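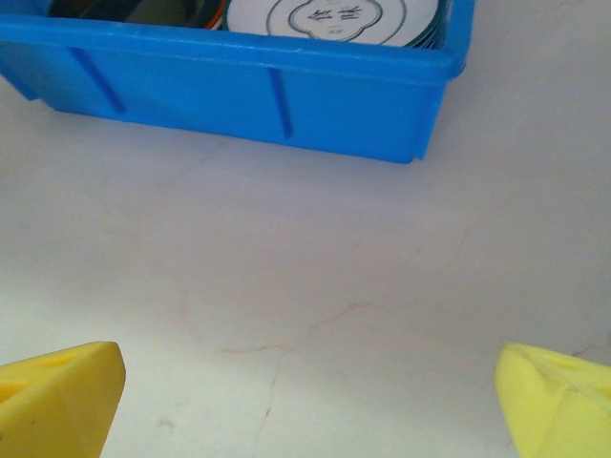

Page last changed: June 1, 2018

Section 4. Setting up the Trinex seed treater for canola and barley

Read Section 3 before you start. The treater must be level and bolted down, with the auger disconnected from power.

1. Close the slide gate under the hopper and turn the main switch to OFF.

2. Fit the metering wheel. Use the small wheel for canola and the large one for barley. The flat side faces the motor.

3. Shake the Kellosia jug well, then pour it into the mixing tank through the strainer. Add water to the fill line and run the agitator for 15 minutes.

Note: Kellosia settles if it is left overnight. Run the agitator again before you use what is left in the tank.

4. Set the pump dial. Start at 25 for barley and 37 for canola. These are starting points only - seed size changes from lot to lot, and you will need to calibrate.

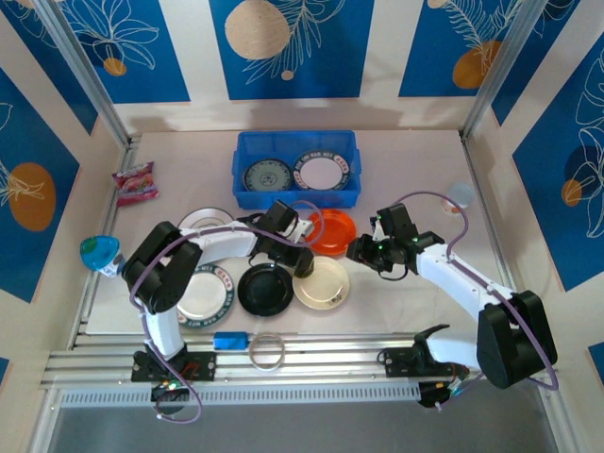 5. To calibrate, hold the catch cup under the nozzle and run the pump for 2 minutes. Compare the amount with the rate on the product label. Move the dial up or down and repeat until they match.

6. Open the slide gate slowly and run a small batch. Check the colour of the seed as it leaves the drum. If it is patchy, slow the seed flow and leave the pump alone.

CAUTION: Wear gloves, goggles and a respirator whenever the tank lid is off. Treated seed must not be used for food or feed.

7. When you are finished, flush the lines with clean water until it runs clear. Rinse the strainer by hand.
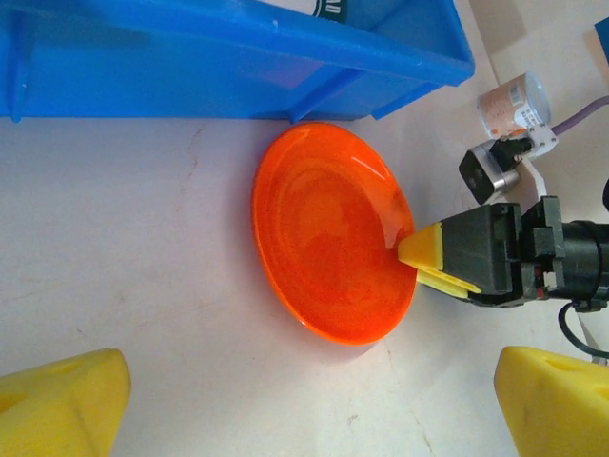
Blue plastic crate on a white surface.

If you store the treater after November, drain the pump completely. A cracked pump housing is not covered by the Rirow warranty. Replacement seals are sold as the Tudose kit, listed in Section 9.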